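第3章 はじめてお使いになるとき、そして最初の一杯まで

Nemwoodティーポットをお選びいただき、ありがとうございます。箱を開けたらすぐにでもお茶を淹れたいところだと思いますが、陶器のポットは最初のひと手間で後々の使い心地がずいぶん変わりますので、どうか少しだけお付き合いください。この章は、長年ポットの設計をしてきたサンドリーヌ・ゴーティエの覚え書きをもとにまとめたものです。

3-1 お使いになる前の準備

1. ふた、茶こし、本体をそれぞれ取り出し、薄紙をはずします。茶こしの内側にも小さな紙が一枚入っていますので、お忘れなく。
2. やわらかいスポンジと中性洗剤で全体を洗い、ぬるま湯でよくすすぎます。注ぎ口の根元は洗剤が残りやすいところですから、水を二、三度通してください。
3. ぬるま湯を満たし、しばらく置いて本体をあたためてから、いったん捨てます。
4. あらためて熱湯を口元の線まで入れ、ふたをして、そのまま手でさわれるくらいになるまで冷まします。
5. 湯を捨て、ふたをはずした状態で自然に乾かします。

注意:冷えきった本体にいきなり熱湯を注がないでください。ひびの原因になります。とくに1月の朝の台所などでは、手順3を省かないようお願いします。

メモ:本体の満水容量は625ml、茶こしの外径は71mmです。ふたと茶こしをはずした本体の重さは319gで、お湯を入れるとそれなりに重くなりますから、慣れないうちは片手をふたに添えていただくと安心です。

3-2 茶葉とお湯の量

カップ一杯分を200mlとして考えます。このポットなら、たっぷり三杯分が一度に淹れられる計算です。

1. ポットを湯であたため、その湯を捨てます。
2. 茶こしをはめ、ティースプーン一杯の茶葉を、飲む人の数だけ入れます。細かい葉なら軽めに、大きな葉なら山盛りに、というくらいの気持ちで大丈夫です。
3. 沸かしたてのお湯を静かに注ぎ、ふたをします。
4. 細かい葉は三分、大きな葉は四分から五分待ちます。ポットにカバーをかけておくと、二杯目もおいしくいただけます。
5. 時間が来たら茶こしを引き上げ、小皿に受けます。

3-3 注ぎ方
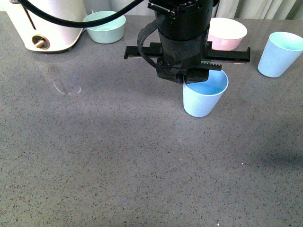 お茶は、はじめはゆっくり、途中から少しだけ勢いをつけて注ぐと、香りがよく立ちます。ポットを高く持ち上げて注ぐ姿はたしかに華やかなのですが、はねたお茶は思いのほか遠くまで飛びますので、普段は低めの位置からで十分です。注ぎ口を近づける場所に迷われたら、写真で二本の黒い指が下りているあたり、カップの縁の上をねらってみてください。そこから内側へ細く落とすようにすると、最後のしずくもカップの中におさまりやすくなります。何人分かを注ぐときは、一つのカップを一度に満たさず、少しずつ順番に回し注ぎをしますと、どなたのお茶も同じ濃さになります。

注意:注いでいる間は、ふたの小さな穴をふさがないでください。お茶の出が悪くなり、急にあふれることがあります。

メモ:ミルクを先に入れるか後に入れるかは、昔からにぎやかな話題ですね。当方ではどちらでもかまわないと思っておりますが、濃さを見ながら加減したい方には、後からをおすすめしています(食器担当のロウレンソ・モタは断固として先に入れる派です)。

3-4 ポットの置き場所

お茶の時間には、お菓子のお皿、ジャム、砂糖つぼと、台の上があっという間ににぎやかになります。ポットは先に場所を決めておきましょう。

1. 平らで、ぐらつかない場所を選びます。
2. 取っ手が台の外へはみ出さない向きに置きます。
3. 注ぎ口は、人が座る側に向けないようにします。
4. コンロやトースターなど、熱を出すもののすぐ横は避けます。
5. 布を敷く場合は、端が垂れて引っかからない大きさのものにします。
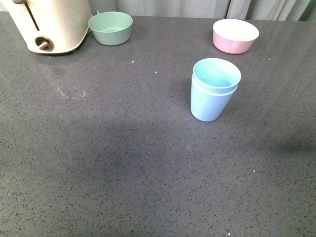
図3-2 カウンターに置いたトースターと、右隣のボウル

パンやスコーンを一緒に出されるときは、お茶を蒸らしはじめてから焼き上げにかかると、ちょうどよく間に合います。バターは早めに冷蔵庫から出しておいてください。かたいままですと、せっかくのお茶が冷めるまでバターと格闘することになります!

3-5 使い終わったら

1. 残ったお茶は、その日のうちに捨てます。
2. 本体が冷めてから、ぬるま湯で洗います。普段は洗剤を使わなくてもかまいません。
3. 茶こしの目に葉が残ったら、裏側から水を当てて流します。
4. ふたを開けたまま、風の通るところで乾かします。

注意:金属たわし、みがき粉はお使いにならないでください。茶渋が気になるときは、重曹を小さじ一杯溶かしたぬるま湯に一晩つけ、翌朝よくすすいでください。

香りの強いフレーバーティーをよく召し上がる方は、茶こしだけでも別にもう一つお持ちになると便利です。替えの茶こしとふたは、Primardの取扱店でお求めいただけます。

お問い合わせ:Primard お客様窓口 | 改訂日 2024年11月4日 | © Primard | ページの先頭へ戻る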